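Make the bed. Or don't, but stop telling me it's a waste of time

Every few months the same column goes around. Leave the bed alone, let it air, you're only getting back in it. I read the latest one at 7 in the morning with a sheet over my arm and got annoyed enough to write this.

Takes me 3 minutes. Less if the pillows behave. White sheet, white everything, so no pattern to line up and no hiding either, every crease shows once the light comes in
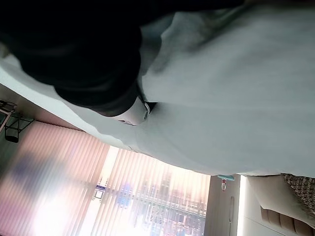 and that's half of why I like it. Big smooth pale thing in a room that otherwise has mail on the chair and a cup from last night. One surface done. You walk past it 30 times on a day off and each time it's fine, it's handled.

The airing argument, ok. Fold it back, open a window, have your coffee, then make it. Two jobs, neither of them hard. I've never understood why this gets treated like a knockout punch.

What I won't defend is the trimmings. Straps, tassels, the six cushions you have to put somewhere every night. I did the cushions for a whole year and I resented evry one of them.

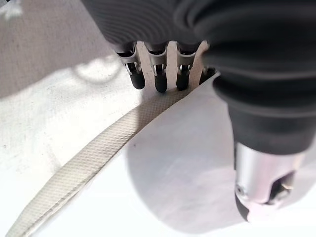
Nighat Paracha wrote back to say I'm wrong about trimmings, that a bit of fringe is the only thing stopping an all-white bed from looking like a clinic, and that her mother is 84 and still straightens hers twice a day. Fine. Point taken on the fringe. Not on the cushions.

Technique, because people ask. Get two corners, pull until it's flat between your hands, lift, let it drop. Let the air do the work. Most bad beds come from people shoving cloth around from the middle, which just moves the wrinkle somewhere else. Corners first, always.
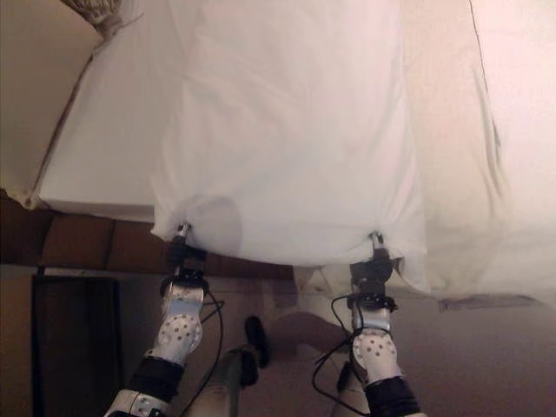

Mohsin Durrani says corners are fine if you've got the arms for it, but on a wide bed he does one side, walks around, does the other, and it comes out just as flat. Probably true. Slower tho. I'm still doing it my way tomorrow, before the coffee.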